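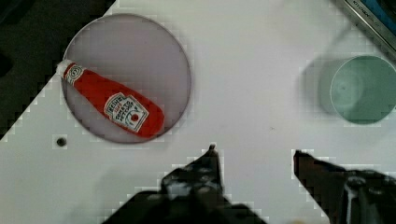 Wrist view: plush Heinz bottle on the plate, cup to the right, fingers open over the table

Filed under: Robot Safety > Standards & Good Practice > Small Arms

Do soft test objects get you out of a risk assessment?

We run a tabletop arm at Grundurell, and all it handles is plush food, a plate and a cup. A colleague reckons that with soft objects we can skip the assessment and let people reach in to reset. Is that right? The arm is set to 40 per cent speed.

Posted by Rumgate

No. You assess the whole application, so that's the arm, the gripper, the object and whoever is near it. A plush bottle takes away one hazard. Fingers can still pinch a hand against the table or the rim of the plate. ISO 12100 is the general one for risk assessment and ISO 10218 covers industrial robots. Our rule is to stop the arm before any reset, with the e-stop within reach of whoever is closest. Write it down and redo it if you change the gripper or the objects.

Posted by macapagal_lab

Just turn the speed down to 20 and you'll be fine. We've done that since November.

Posted by Stista

Lower speed helps but it doesn't replace the assessment. Check the grip force as well, it's often a separate setting and the speed slider won't touch it.

Posted by Rumgate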